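Workshop notebook: textile care bench
Aug 12, 2019
Subject: laundering trial on cotton terry, first wash series, and notes on the hardness of the rinse water 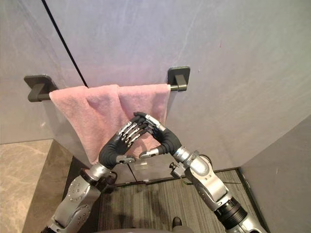 The purpose of this series is to establish why terry cloth returned from the Clumer laundry contract is stiffer and less absorbent than the same cloth washed on our own bench. The complaint has been entered in the register since the spring. Previous entries dealt with detergent dose and came to no firm result. The present entry covers wash temperature, rinse water and drying method, in that order, and records the settings to be used until further notice.

Materials

All test pieces were cut from one bolt of undyed cotton terry supplied by Plindard. Each piece was hemmed on all four sides before the first wash, as the raw edges in the previous series shed a good deal of lint and blocked the drain filter. Pieces are marked in the corner with laundry thread in place of ink. The ink used last time faded after the fourth wash, and two pieces could no longer be told apart. Those two have been left out of the results.

The ballast load is made up of old cotton sheeting. It has been washed many times already and is not expected to give off any finish. Colleagues borrowing the ballast for other work are asked to return it unstarched.

The detergent is the standard powder without softener or brightener. It is kept in the lidded bin under the bench. The bin was found open at the start of the session and the top layer had caked. This layer was discarded and the remainder sieved before weighing.

Wash conditions

Washes were run at 40 degrees on the long cotton programme. A second set was planned at a higher temperature, but the Prilteck machine failed to hold its setting during the warm-up run and the set was postponed. The thermostat is to be checked against the glass thermometer before the machine is used again for any recorded work. The fault does not affect the figures for the lower temperature, which were taken on the older machine by the window.

The load was kept well below the full capacity of the drum. Earlier work showed that terry packed tightly in the drum rinses badly, and that the loops in the middle of the bundle hold detergent through every rinse. Anyone repeating the series should weigh the load dry and should not judge it by eye.

Each piece was given 12 washes. Drying took place after every wash, including those after which no measurement was made. It would have been quicker to run several washes together and dry once at the end, but this does not reflect what happens to a towel in use, and it is the drying that appears to set the loops.

Rinse water

Mains water at this site is hard. Half of the pieces were rinsed in mains water and half in water drawn from the softening unit. The softening unit was regenerated with fresh salt on the afternoon before the trial and its output was tested with strips at the start and end of each session. On one occasion the closing strip showed a slight return of hardness. The wash concerned is marked in the results book with a cross.

The difference between the two groups was plain to the hand by the third wash. Pieces rinsed in mains water had a harsh, boardy feel when line dried and made a faint crackling sound on being folded. Pieces rinsed in softened water were more limp and recovered their shape sooner when crushed. The difference narrowed, but did not disappear, when pieces from both groups were shaken out before drying.

A spoiled piece from the mains water group was soaked overnight in a weak citric acid bath and rinsed in softened water. It regained much of its suppleness. This supports the view that the stiffness is in large part a mineral deposit. It does not rule out detergent residue, as the soak would have removed some of that as well. A control soak in plain softened water should be included next time. It was an oversight to omit it.

Drying method

Three methods were used: line drying indoors, tumble drying on low heat, and flat drying on the mesh rack. Indoor humidity was noted from the wall gauge at the beginning and end of each period. The gauge has not been checked for some while and the readings should be taken as a guide only.

Line-dried pieces were the stiffest in both water groups. Tumble-dried pieces were the softest but gave the largest amount of lint, and the hems had begun to pucker by the end of the series. Flat-dried pieces fell between the two. They also carried the pattern of the mesh on their underside, and for this reason the absorbency test was carried out on the upper face in every case.

The line itself caused some difficulty. Pieces folded over the line dried slowly along the fold, where two thicknesses lay together, and a sour smell was noticed on two occasions when the window had been shut overnight. Hanging by one edge with pegs removed the problem. The line has now been moved further from the wall to allow air to pass on both sides, and pieces are not to be doubled over it.

It is worth setting down that the same consideration applies to household use. A towel bunched on a hook dries more slowly than one opened out along a rail, and a towel that remains damp between uses will need washing more often. More frequent washing in hard water brings on the stiffness that the customer complains of. The advice leaflet at present mentions washing only. A paragraph on hanging and airing should be added at the next revision.

Absorbency test

The sinking test was used. A square is laid flat on the surface of still water and the time taken for it to become fully wetted and sink is recorded. Squares were conditioned in the test room overnight beforehand. The dish was emptied, wiped and refilled between squares, as traces of detergent left in the water shorten the time of the next square and give a flattering result.

New cloth, as received from Plindard, floated for 200 seconds and had still not wetted through when the test was stopped. This is put down to the finish applied at the mill. The supplier's note states that the cloth should be washed before first use, and our result bears this out. After the first wash the time dropped sharply. By the end of the series, the softened water group with tumble drying gave the shortest times and the mains water group with line drying the longest.

One further square was treated with a commercial fabric conditioner at the dose stated on the bottle. It felt softer than any other piece in the series and took 56 seconds to sink, well behind its untreated neighbour. The conditioner therefore answers the complaint about feel at the expense of the complaint about absorbency. Staff answering customer letters should not recommend it for towels.

Comparison with returned goods

The returned towels from the Clumer contract were tested in the same manner without further washing. Their times lay close to those of the mains water group. Under the magnifier, the loops were flattened and a whitish deposit could be seen near the base. The same deposit was present, more thinly, on our own mains water pieces. No comparable deposit was found on the softened water pieces.

The contract laundry has stated that its water is softened. It would be useful to have a sample of the final rinse from its machines, taken at the drain and not at the inlet, as a softener may be working correctly and still be too small for a full day's load. A request for the sample has been drafted and is in the outgoing tray. The Kwofie test kit should be sent with it, together with the instruction sheet, so that a reading can be taken on the spot.

Points outstanding

The higher temperature set is to be run once the Prilteck thermostat has been checked. Until then, no statement should be made to customers on the effect of temperature.

Dyed cloth has not been tested. There is reason to expect that some dyed terry will behave differently in the first few washes, as loose dye and fixing agent are removed along with the mill finish. A short length in a pale shade and a short length in a dark shade should be ordered from the same supplier and washed separately from each other and from the undyed pieces.

The lint collected from the tumble dryer was bagged after each session but has not been weighed. The bags are on the upper shelf and are labelled by wash. The small balance is on loan to the coatings bench and is expected back before the end of August.

Housekeeping

The drain filter was cleared twice during the series and should be cleared again before the next user begins. The salt in the softening unit is low and one further bag has been requested from stores. The test dish has a chip on the rim and should be handled by the opposite side until it is replaced. Finished pieces are stored flat in the second drawer, in wash order, with the softened water group on top. The results book is in the same drawer.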